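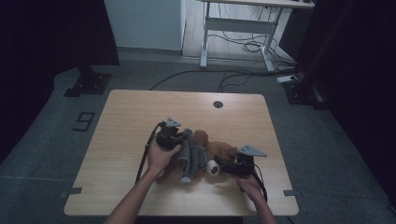

Omar Azar asked after the April report whether the soft fingers were doing any of the work, or whether the person holding the grippers was. It was a fair question and the answer I gave him was too generous, so I will start with it.

At present the person does nearly all of it. The two hand-held grippers from the Funwood build let an operator pick up and turn a stuffed toy. They say very little so far about what an arm would do with the same parts. I had hoped to report otherwise by now.

Status as of 2022-06-03

Both grippers are built and can be held in one hand each. The ribbed gray fingers are the third set we have cast. The first two sets split at the base, and I am not convinced the third is stronger. It may only be newer. Guilan Jin, who did the casting, thinks the change in cure time made the difference. We changed the mold in the same week, so I can't say she is right.

We ran 30 trials with the teddy bear, asking the operator to lift it, turn it over and set it down without touching it by hand. Of those, 16 went through cleanly. In the other trials the bear slipped, or the operator had to stop and take a new hold. I would not put that result in front of anyone as a success rate. The same person ran every trial, and she got better at it as she went, which means the figure mixes up the tool and the practice.

A plush toy is also an easy thing to hold. It gives when you squeeze it and it has fur. Trinidad Carrasco wants to move on to a mug and a folded shirt. I agree about the mug. The shirt seems early to me when we have not settled on a finger length.

Cables

Each gripper still trails a cable. Operators complain about the pull on the wrist, and they have a point. The proposal to go wireless came back up in April and I turned it down again. A battery would add weight above the hand, where the grippers are already top-heavy, and I have not seen a test that shows the cable is what tires people. I would like a cheap overhead hook tried first.

Money

Of the Gisodcombe grant, 77 percent is spent. Most of the overrun is silicone, from the two sets of fingers that failed. The shop fee is paid through the end of the term. I am not asking for more. If the next round of trials looks like this one, I would rather return what is left than buy motors for an arm we can't justify.

What happens next

Ravindran Poduval will run the same task with 9 operators who have never used the grippers. He will log every stop, including the ones people want to call accidents. The fingers stay as they are until he is done. Please hold any decision on the arm until you have his numbers.

Urszula Kaczorowski
Funwood shared workshop

Contact | Copyright Funwood | Back to top
We use cookies to remember your settings. Accept | Decline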